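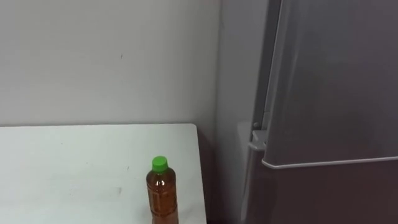 From: Merle Kerslake
Date: 27 August 2024
Subject: Re: Head camera pan drifting at Honthorpe

Declan Sutcliffe wrote:
> After 31 runs the head sits a bit left of where it started.
> Is that the pan motor, or do I redo the camera calibration?

Leave the calibration alone for now. We had the same drift on the Umance unit and it was the set screw on the pan pulley. Power down, take off the rear cover, and check the screw before you touch the belt. If it turns by hand, clean it, add thread lock and leave it overnight.

Then home the head and read the pan encoder. Ours should read 533 at center - yours may differ, so go by the sheet in the Krajčí binder. Send me the reading either way. The belt itself isn't due until November.

Merle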